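The Ferry at Pivik

My aunt kept the ferry house at Pivik for most of her life, and when she left it to me (along with 66 jars of plum jam!) I went up in September meaning only to sell.

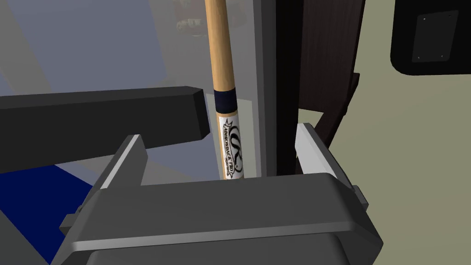
Page last changed: 28 March 2024

The bell was still on its post, and the first morning it rang before I had my boots on.

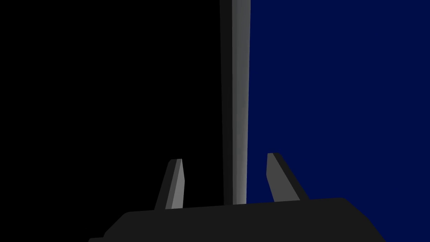
You'll be taking us over, then, said a voice from the landing, because your aunt never once kept us waiting past the kettle.

So over we went, badly, and I was given a cabbage for my trouble, and somehow I forgot to write to the agent.

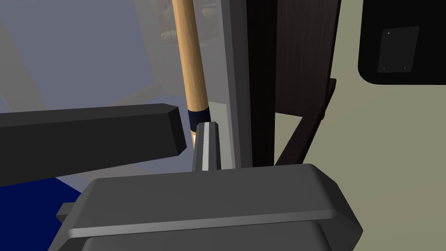

The river came up that week and left its mud all through the kitchen. I dragged the table out, and the chairs, and lit the stove, and thought of her at it every spring. A broom with a pale wooden handle and a dark navy band was what the job wanted, and I had half a mop.

By evening the floor showed through, more or less, and the bell went again.

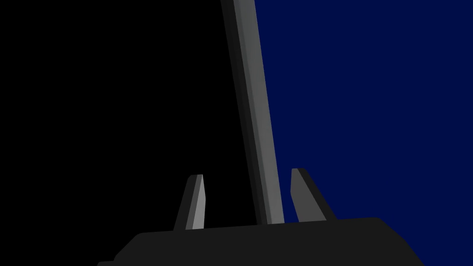 Someone on the far bank was calling that there was no hurry, none at all, but was there any of that jam left?

I took two jars down to the boat.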